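Cavis Assembly Practice Board, White with Blue Parts

Sold by Falldale Bench Supply
Reviewed for the catalog by Salvador Pacheco
Page updated Saturday, August 20, 2022

We took our time listing this one. Practice boards tend to promise a lot for what is, in the end, a flat surface with holes in it, and I have sent back more than one that wouldn't sit still on a bench. The Cavis is better than most. I still have doubts about the price.

You get a white board with raised panels, small drilled holes and printed outlines, plus a set of bright blue parts. The outlines mark where things go. Cavis calls this "self-teaching," and I'd call it a printed circle – useful all the same, and easier to follow than the folded instruction sheet.
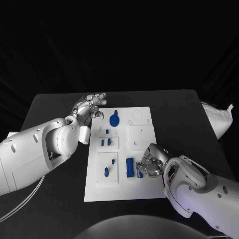
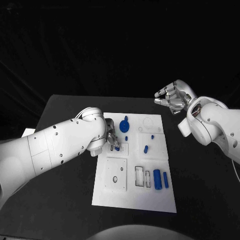
Blue parts and white panels, laid out on a dark tabletop.

The brochure says the set suits "every skill level." I don't buy that. A beginner will get a few good sessions out of it. Someone who builds things for a living will be bored by the second try, unless you take the instructions away and make up your own order of work.

Small parts are my main complaint. The little blue pegs will roll off a bench if you let them, and the spares bag holds only 4. Helju Kļaviņa in our returns department asked Cavis in June for a bigger bag and is still waiting.

Choose a dark, matte work surface if you have one. White on a pale bench is hard on the eyes after an hour.

Compared with the Lasley board, which we also stock, the Cavis has clearer markings and a worse box. The Belay is cheaper and I wouldn't bother.

Warranty: 2 years on the board, 6 months on the blue parts
Spares: sold by the bag, limit 3 per order
Returns: unused sets only, with all parts in the box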